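About Werkico

Team events, games and company outings in Vilenden

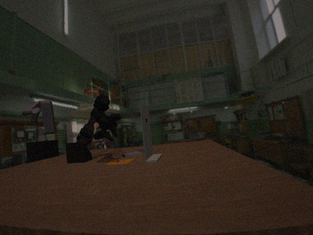 Werkico organizes team events for companies, schools and clubs. We started with one game, an indoor version of lawn bowling played on carpet, and a van to carry it in. Today we run 11 different activities, most of them at our own hall on Sotelo Street and the rest at offices, parks and hotels. The hall has high ceilings and a mezzanine level, and the lights are kept low. Briefings take place on the main floor, with room for a group to gather at a broad wooden table before the teams are drawn.

Who we are

The company was founded by Oriana Durán and Suleiman Akinola, who met while working at a sports center. Oriana plans the programs and talks to clients. Suleiman builds and repairs the equipment, including the shuffleboard lanes, the giant dice and the wooden catapults used in our Castle Siege game. Aicha Radwan joined in our second year and trains the game leaders. Yaneth Cuervo handles bookings, invoices and catering, so she is most likely the person who will answer your email.

What we do

Our most requested program is the Edis Relay, named after the neighborhood where we first tried it. Teams of four to six rotate through eight short games over two hours. Some need a good aim, some need a steady hand and a few only need someone who remembers song lyrics. Points are added up as you go and the standings are read out at the break.

We also offer:

City hunt on foot through the old part of Vilenden
Castle Siege, indoors or outdoors
Indoor bowls tournament
Quiz evening with dinner
Raft building at the lake, May through September

Groups start at 8 people. The largest group we have hosted was 282, split over two afternoons. In the hall itself we can take up to 143 guests seated for dinner, and somewhat fewer when the bowls lanes are down.

How we work

Every group gets a game leader for the full event, and larger groups get one for each 25 guests. Leaders explain the rules, keep score and settle arguments about the score. You do not need to be fit to take part, and most games can be played sitting down. Tell us ahead of time about wheelchairs, injuries or food allergies and we will adjust the program. There is an elevator to the upper level.

Prices are per person and include equipment, score sheets and coffee or tea on arrival. Lunch and dinner are extra. We hold a date for 3 weeks without a deposit.

Visiting the hall

If you would like to see the space before booking, come by between 10 a.m. and 4 p.m. Please call first, as we may have a group in. Parking is behind the building, and the entrance is on the side facing the canal. For school groups, ask for Dayana Rivadeneyra, who runs our youth programs and can send you the teacher packet.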